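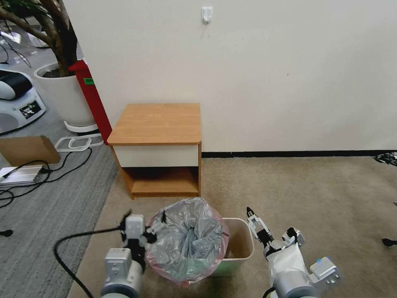

Kazuhiro Sasaki
Faculty adviser, Rolland Student Robotics Club

Posted in June | 3 comments | 12 shares

Progress report to the Losora Fund, second term

The club has spent this term on household chores, the second of the two work areas in our proposal. The first, sorting parts at a bench, was closed out in the last report. The chore work is harder for the students because the two arms have to share one job in a small space, and the objects don't hold their shape.

The main task is bagging trash. We set up a corner of the lab with a nightstand and a beige trash bin in front of it. The students drive both arms by hand and record each attempt, and the recordings are then used to train the controller. The task is split into 4 steps: grip the bag, lift it clear of the bin, set it down, and fit a new liner. Each step is scored by a student who is not driving.

By the end of the term the club had recorded 764 attempts that passed review. Our target for the year is 4000, so we are behind. Most of the lost time came early in the term, when a wrist joint on the right arm kept faulting and had to go back to Drendavby for service. It was out for three weeks. During that time the students practiced one-handed lifts with the left arm, but those recordings don't count toward the total.

Results so far are mixed. The trained controller does well on the first step and closes on the bag in 95 percent of trials when the bag is bunched up above the rim. It does much worse when the bag has sagged into the bin, and we don't have a good number for that case yet. Fitting the new liner has not worked without a student taking over. The grippers have two fingers each and thin plastic slips out of them, or sticks to one side when it should come free. Two of our seniors tried rubber pads on the fingertips. The pads helped with grip but made it harder to let go - they are now testing a thinner pad.

The students switched their recording software to Favska in the middle of the term. It took a few meetings to learn, and some older recordings had to be converted. We think it was worth doing. Reviewing an attempt used to mean opening separate files for each arm, and now a student can play both together and mark the point where a grip failed.

Cables are still a problem in the lab. The students have been asked to route the arm cables before each session, and a check for this has been added to the startup sheet.

Spending is within the approved budget. The repair was covered under the service plan, so the money set aside for parts has mostly gone to fingertip pads, trash bags and liners. We are not asking to move funds between lines.

For next term we plan to do the following:

Run recording sessions on one more afternoon each week.
Record more attempts with the bag low in the bin.
Choose one fingertip pad and stop changing it.
Start on the nightstand drawer, open and close only.

If the count is still short by midyear, I will write to the fund with a revised target.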